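Lendik 互助社区 > 机械臂与末端执行器 > 安装调试

夹爪夹抹布擦洗手盆，一压到盆底就保护性停机，力控到底怎么调？

提问者：Tumaini Tanui
标签：擦拭 力控 夹爪 走线 零点漂移

各位好！我最近在调一套擦洗台盆的单臂，折腾得挺上瘾，但是卡在一个地方过不去了，来求助。

情况是这样：普通的陶瓷洗手盆，椭圆形，盆壁有弧度，中间是下水口。臂的末端是两指夹爪，夹一块超细纤维布，任务是把盆里的脏点子擦干净。轨迹是我手动拖动示教出来的，从前沿往下水口方向一道一道地拉。

在空中跑轨迹一点问题没有，特别顺滑，看着就高兴。一放到盆里就出毛病：

一是刚接触盆底就停，控制器报外力超限。有时候第一道就停，有时候能擦到第三道。

二是如果我把阈值放宽，它就不停了，但布会被搓成一团，卷到手指后面去，最后变成手指尖直接蹭瓷面，那个声音听得我牙酸。

三是早上调好的参数，下午再跑就偏重。重新开机又好了。这个我最想不通。

已经试过的：降速、换布、把示教点整体抬高一点。抬高以后靠近下水口那段根本碰不到，白跑。

夹爪是 Iltlow 的，控制器是 Grestard 那套，负载参数用的是出厂默认（是不是这里就错了？）。电缆是我自己绑的，紧贴着臂绑到底，用了不少扎带，看起来很整齐。

有没有人调过类似的？从哪里查起比较好？谢谢谢谢！

补充：有人私信问底座，底座是锁死的，推不动，这个我查过了。

3 个回答

回答一
Ynyr Ifans

阈值调大。

我们这边擦桌面一直这么用的，没出过事。

评论
Tumaini Tanui：桌面是平的，我这个是盆……调大以后就是我说的第二种情况，布卷起来了。
Ynyr Ifans：哦没看到是盆。那我不知道了，盆没弄过。

回答二（提问者已采纳）
Mwajuma Makokha

太好了终于有人也在擦盆！我和 Indira Nadar 两个人在这上面耗了一整个七月，坑基本踩全了，写长一点，你慢慢看。

先答你括号里那句：对，负载参数就是第一个错。控制器算外力，靠的是总力矩减掉它以为的自重，末端质量和重心不对，算出来的“外力”从一开始就是歪的，而且姿态一变歪的方向也跟着变。你第一道停还是第三道停，很可能只跟当时手腕转到哪个角度有关。

所以顺序我建议这样来，别跳步：

第一步，做负载辨识。夹爪装好，指垫装好，布也夹上，线也绑成最终的样子，然后跑 Grestard 自带的辨识程序。很多人是光着法兰跑一遍就完事，那个结果没有用。重心我们填进去以后，空载时显示的外力一下子就老实了，当时高兴得差点去买蛋糕。换布不用重做，换指垫或者动了电缆一定要重做。

第二步，重设工具坐标。工具中心点不要放在指尖，要放在布的接触面上。我们从法兰面量到布面是 193 毫米，你的肯定不一样，自己量，布要在夹紧并且轻轻压住的状态下量，松着量会偏长。

第三步，拆掉你那些扎带！我知道很整齐，我第一版也绑得特别整齐，还拍照发群里炫耀。问题在于线绑死以后，手腕一转，电缆就像弹簧一样拉着关节，控制器分不清这是电缆在拉还是盆底在顶。你说早上好好的、下午偏重，我押一半在这上面，线的外皮跑热了软硬会变，另一半后面说。

改法很简单：在手腕那几个关节附近留一个弧，让线拱出来再回去，弧的大小以手腕转到两头极限时线都不绷为准。固定点用魔术贴，别用硬扎带，松紧可以随时改。检查的时候把臂切到拖动模式，用手慢慢拧手腕，感觉到某个角度有一股回弹的劲，就是那里短了。再看一眼弧会不会刮到水龙头，盆后沿那根弯嘴特别爱勾线，我们勾过。

第四步才轮到力控。擦的方向走位置控制，垂直于盆面的方向走力控，目标力我们从 6 牛开始，往上加得很慢。注意是垂直于盆面，不是垂直于地面！盆壁是弯的，如果力的方向一直朝下，到了侧壁就变成往旁边推，一推就报超限。最省事的做法是把轨迹切成几段，每段给一个自己的法向，段与段之间抬起来过渡，不要拖着布转弯。我们切了 4 段，前沿、左壁、右壁、盆底。听起来粗糙，效果出奇地好。

接近速度单独给，要比擦拭速度慢很多，碰到之后等力稳住再开始横向移动。你刚接触就停，有可能就是下得太快，撞出来一个尖峰。

关于布卷起来：这个是夹法的问题，跟力关系没有你想的那么大。不要夹布的一个角，也不要整块平平整整地夹。把布抓成一团，让夹爪咬住中间，下面蓬出来一坨，压下去的时候那一坨会自己铺在瓷面上，手指前面始终有几层布垫着。
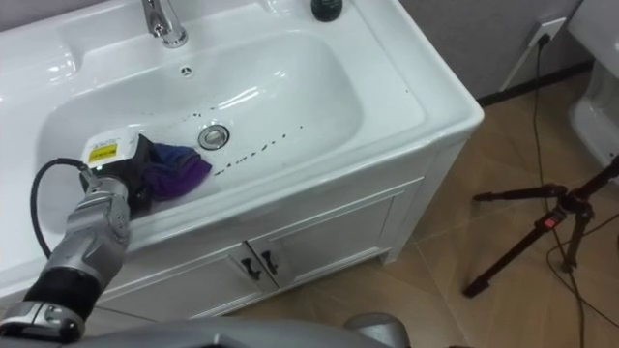

咬住以后还要拽一下试试，布能被你轻轻拽出来就说明夹持力不够，往上加一档。加到底还打滑，那就是指垫该换了。Iltlow 的橡胶指垫磨光以后很有欺骗性，看着还是黑黑的一块，摸上去像玻璃。我们是跑满 3000 个来回换一副，换的时候顺手把螺丝孔里的毛絮挑干净，不然新指垫压不平，左右会差一点点，布就老往一边歪。

下水口的塞子单独说。那一圈金属边比瓷面高，布扫过去会有一下顿挫，力控会以为撞了。我们的办法是轨迹从边上绕过去，中间那一小块另写一个动作，从正上方压住，小幅度来回抹。擦脏点也一样，点子往往是从下水口往前沿散开的一条，顺着它从前往后收，比横着扫干净得多，横着扫只会把点子赶到侧壁上去。

然后是你的第三个问题，另一半我押在力传感器零点上。传感器刚上电和跑了几个小时以后读数不一样，你重新开机就好，是因为开机流程里带了一次清零（我们那版 Grestard 是这样，你看看你的）。解决办法：每次下盆之前，在盆的上方停一下，臂完全不动，布不碰任何东西，清一次零，再下去。一个周期多花不到一秒钟，我们加上以后漂移的事再也没烦过我。清零的姿态尽量和第一道的擦拭姿态一致。

收工维护我也贴一下，顺序可以自己换：
布取下来洗，不要让夹爪夹着湿布过夜
夹爪手指擦干，指根的缝用干棉签走一圈
看一遍电缆弧，外皮有没有发白的折痕
警告标签和外壳只用拧干的布擦，别喷清洁剂
拖动模式下手腕来回拧一遍，听声音

最后一条是 Indira 加的，她耳朵特别灵，有一次就是听出来手腕那边有沙沙声，拆开护盖发现进了瓷砖缝里的那种粉。从那以后我也每次都听，现在听出感情来了哈哈。

你先做前三步，别动阈值，做完上来报个数！

评论
Tumaini Tanui：天哪太详细了。刚做完负载辨识，默认重心偏得离谱，我居然用了这么久。
Tumaini Tanui：扎带全剪了，留了弧，手腕那个回弹的劲真的没有了！！明天切轨迹。
Mwajuma Makokha：耶！切的时候侧壁那两段先用低一点的力试，侧壁比盆底敏感。
Ertuğrul Kahraman：请教一下，清零的时候如果龙头在滴水，会不会有影响？
Mwajuma Makokha：水滴到布上会慢慢变重，影响有一点，我们是先关总阀再跑的。
Tumaini Tanui：回来报告，分段以后整盆跑下来没停过。塞子那一圈还有点顿，我按你说的改成绕过去，正在改。

回答三
Ertuğrul Kahraman

楼上讲得很全了，我补两个小地方，是在 Chege 那边装机的时候学到的。

一个是夹爪开合的顺序。布抓好以后，先在盆外面空压一次，找块平整的台面轻轻按一下再抬起来，布团会塌成稳定的形状，之后每一道的接触面都差不多。直接进盆的话，第一道和后面几道的力曲线差别很大，容易误判成参数问题。这个动作加进程序里很便宜，推荐！

另一个是盆后沿上放的瓶瓶罐罐。肘部抬高的时候前臂可能扫过去，碰倒了掉进盆里，那才叫热闹。要么收走，要么在安全区里画一个方块把后沿整个包进去。我比较懒，我画方块。

力的大小我用得比楼上重一点，因为我那边是干掉的牙膏，不使劲下不来。牙膏最好先喷水泡一会儿再让臂上，泡过以后用楼上那个力也够了。

评论
Ynyr Ifans：空压一次这个我擦桌面也可以用，学到了。
Tumaini Tanui：方块画好了，顺便把地上的电源线也往墙边挪了挪。塞子那段还差最后一点，改完贴程序。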